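The Patience of Teaching a Machine to Tidy Up

By Aitana Montes

Sep 26, 2025

When I arrive at the apartment that Skillska rents for its work, Naveed Niazi asks me to remove my shoes and to stay quiet for the next few minutes. He is in the middle of a recording. His hands move two small control arms, and in the laundry area the robot makes the same movements a very short moment later. Then he stops, presses a pedal with his foot, and writes one word in a notebook. The word is "slow."

"Slow is still good," he tells me. "The machine can learn from slow. It can't learn much from a person who is in doubt."

Skillska does not build robots. It produces what the robots learn from, which in this business is called demonstrations, or episodes. One episode is one small household task done from beginning to end by a human operator who controls the arms: a cloth is folded, a bottle is put back, a towel is lifted from one place to another. The cameras save what the robot sees and the motors save where every joint was. Later a model is trained on all of it together. The customer for the present collection is Bradar, which wants 1,000 accepted episodes before the end of November.

The word "accepted" gives everybody here a headache. Tuncay Toprak checks the recordings in the next room, and he is strict. On the day of my visit he has 146 episodes waiting from the operators, and he has already refused 18. I ask what was wrong with them. In several, the operator dropped the cloth and picked it up again without marking the mistake. In one, the picture from the wrist camera froze. In another the task was done very well, but it was the wrong task.

"I don't delete the mistakes," Toprak says. "A mistake with a correct label is useful. The robot will also drop things one day, and it should know what comes after."

Soft things are the hardest, all the operators agree on this. A box has the same shape from one episode to the next. A cloth has never the same shape twice, and plastic wrap shines and confuses the cameras. For this reason the team does not clean the floor area before a session. They move things, add things, and leave piles as they are. Charoen Meesuk, who plans the sessions, keeps a list of arrangements and changes the room after each block of recordings. In her first weeks she made it too neat, and the model that came back from the training was nearly helpless when a towel was in an unexpected place.

The operators work in turns of 2 hours, and after that they must rest. Niazi worked before as a dental technician and says the tiredness is similar, mostly in the neck. He has learned to approach a cloth from above and to close the fingers only when he is sure. When he hurries, he sees it the next morning in Toprak's comments.

I tried it myself for a short time. I wanted to take one corner of a cloth and I took only air, four times. Niazi was very polite about it. My attempts were saved also, with the label "beginner," and Meesuk says they will probably go into the collection.
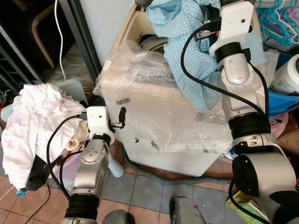
The right arm presses on a polka-dot cloth draped over a bubble-wrapped box, with the left gripper reaching in from the other side.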